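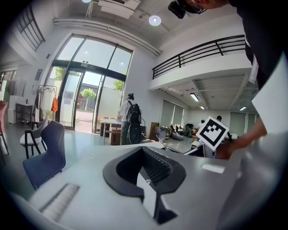 *Omid Kermani, Windport course notes, April 2021*

## Session 7: Writing a plain summary

A summary tells the reader what a longer text says. It leaves out your own opinion. For this course, keep it to one tenth of the source or less. The Bruvirent reading is 509 lines, so most of it will have to go.

Read the whole text once without a pen. On the second reading, mark one sentence in each section that carries the main claim.
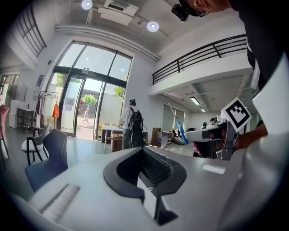

Examples are usually the first thing to cut. Keep one only if the claim makes no sense without it. Names and dates stay when the argument depends on them.

Use the present tense for what the author says: "Xiao argues," "Xiao reports." Put the source in your first sentence.

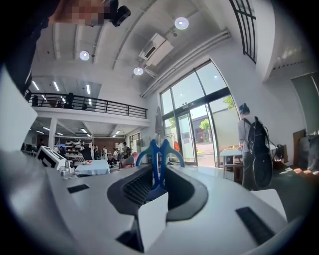 Common problems in the December drafts:

- opening with background that isn't in the source
- copying whole phrases without quotation marks
- following the order of the source when the main point comes last

Trade drafts with a partner and allow 10 minutes for reading. Write your comments in the margin. 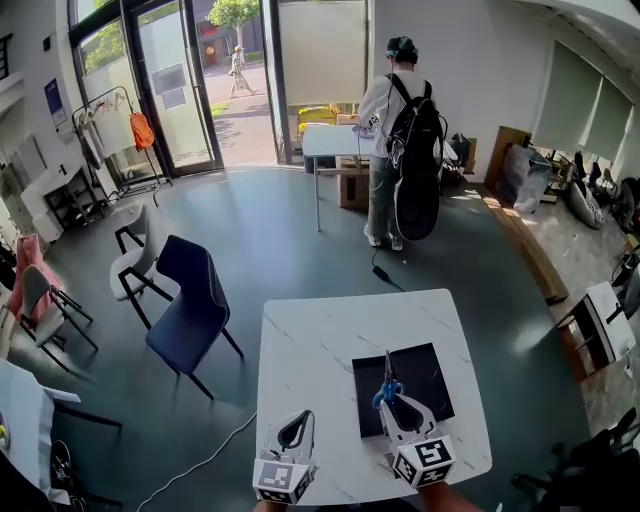

*Scissors on a black mat, white tabletop.*

For next time: summarize part two of the reading in some 40 words. Bring a printed copy.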